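Tromavport library opens its box of wartime nursing letters

Published 21/12/2024

If you have ever been handed an old biscuit tin by a relative and told to be careful with it, you will have some idea of how the staff at the Tromavport library felt in autumn, when the Brumetti family turned up at the front desk with two of them. They were full to the lid with letters, ward notes and recipe cards for invalid cookery, all kept by a nurse named Adele Brumetti, who worked in a convalescent hospital on the edge of town during the Second World War and, by the look of things, never threw away a scrap of paper in her life.

The letters have now been sorted, flattened and put into proper folders, and from this week anyone with a library card can ask to read them in the local history room upstairs. There are 400 items in all. The 300 letters make up the heart of the collection, and most of them went back and forth between Adele and her younger sister, who was minding the family orchard and had plenty of opinions about how it was being run without her.

Unai Benítez has spent the better part of the season at the sorting table, and he is very fond of both sisters by now. He told us that he had expected a good deal about surgery and dressings, and there is some of that, but what fills page after page is the everyday business of looking after people who were getting better slowly and were fed up with it. Adele writes about men who would not do their breathing exercises, about the colour of the paint in the long ward (a green she couldn't stand), and about a gramophone with only one record that everybody still asked for every evening after tea.

"She has this lovely way of starting on something serious and wandering off," he said. "She'll be halfway through telling her sister about a lad with a bad chest, and then you get a whole paragraph on where to buy decent wool."

The ward notes are harder going. Many are in pencil, on the backs of order forms from the hospital kitchen, and the handwriting shrinks as the paper runs out. They do give a good picture of how the place was run, though, with notes on who was due to sit outdoors in the afternoon, who needed building up with eggs and milk, and who had been caught smoking behind the laundry again. Patients are mostly down as initials, and the library has asked readers who think they recognise a grandfather or a great-uncle to have a quiet word at the desk before sharing anything online.

Benito Valcárcel is looking after the small display that goes with the opening, in the glass cases beside the stairs. He has chosen 5 of the letters, along with Adele's badge, a pair of her scissors and a recipe card for barley water that has plainly had barley water spilled on it. He would have liked to put out more, but the cases are narrow and the older paper doesn't care for the light, so the letters will be swapped over in the new year. Regular visitors might like to come back for a second look.

The folders and storage boxes were paid for with a grant from Ultow, and the Qaisi bakery next door is sending over shortbread for the opening afternoon, made from Adele's own card as closely as anyone can read it. The amount of butter is a bit of a puzzle, as the number has been crossed out and corrected twice, and there has been a fair bit of friendly arguing over which version she settled on.

You don't need to book to see the display, but please ring ahead if you'd like to sit down with the letters themselves, as the local history room is a snug one and only takes a few readers at a time. Pencils only, please, and coats and bags can be left on the hooks by the door. The library closes for the holidays at the end of December and the folders will be back out as soon as the doors reopen.
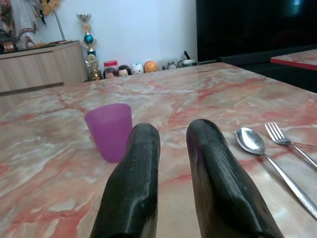 Comments

Marguerite T.
My mum was sent to that hospital with pleurisy and she talked about the gramophone for the rest of her days! I always thought she'd made up the bit about the one record. I'll be in to read the letters as soon as I can get a lift into town.

orchardroad
Does anyone know if the sister's replies say which orchard it was? We have some very old apple trees at our end and I've often wondered.

Colin P.
Lovely to see this kept in town. Please could the library think about an evening opening, for those of us who work through the day?

More local news

Winter reading hours at the library
Old pharmacy ledgers find a new home
Hospital chapel windows to be cleaned
Talk on district nurses moved to the town hall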